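# Tips for a kitchen-helper robot you build at home

We've been at ours since November, mostly in the back half of the Duman workshop and partly on my laptop at the dining table, and I'm still not tired of it! A few things I'd pass on to anybody starting a two-armed helper of their own.

**Rehearse in software first.** Build a simulated kitchen and let the arms make their mistakes there. Put real clutter in it, too: bread, a plate, a spray bottle on the counter, a toaster. A bare room teaches you very little, and you'll find out fast how awkward it is to reach across a table with a chair beside it.

**Label both ends of every cable.** Masking tape and a marker will do. Berkay Güneş talked me into this after we spent a whole evening swapping left and right wrist leads (my fault, and I've bought the tape ever since).

**Slow it right down.** We run new motions at 10 percent speed until they look boring, then bump them up a little at a time. Keep the stop button where your free hand already rests.

**Use soft things for practice.** A rolled dish towel, a sponge, a plastic cup. Save the good bowls for much later.

**Pad the fingertips.** Strips cut from an old silicone baking mat grip beautifully and peel off when they get greasy. Wash them with dish soap and let them dry overnight. I get 2 full sets from a worn-out mat, with scraps left for the feet of the test stand.

**Sort your screws before you need them.** A muffin tin is perfect! One cup per size, and a saucer over the top when you stop for the night. Our last order from Savitz was 200 screws in a single bag, mixed lengths, and I sorted them in front of a movie.

**Write down your poses.** Every time the arms land in a position you like, save the joint values and give them a plain name: "over sink," "by toaster," "tucked in." İlker Sönmez keeps ours in a spreadsheet that has grown to 164 rows, and we'd be lost without it.

**Check the view from the robot's head.** You can plan a lovely reach from the side and then find that an arm blocks the very thing you wanted to pick up. I look from up there before I save anything, and again after moving any of the furniture.

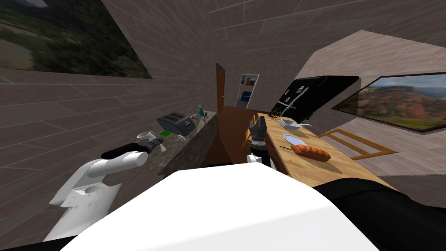
Next on my list is a proper tray for the spare fingertips, and Ayten Bayram has promised me the offcuts from her drawer dividers.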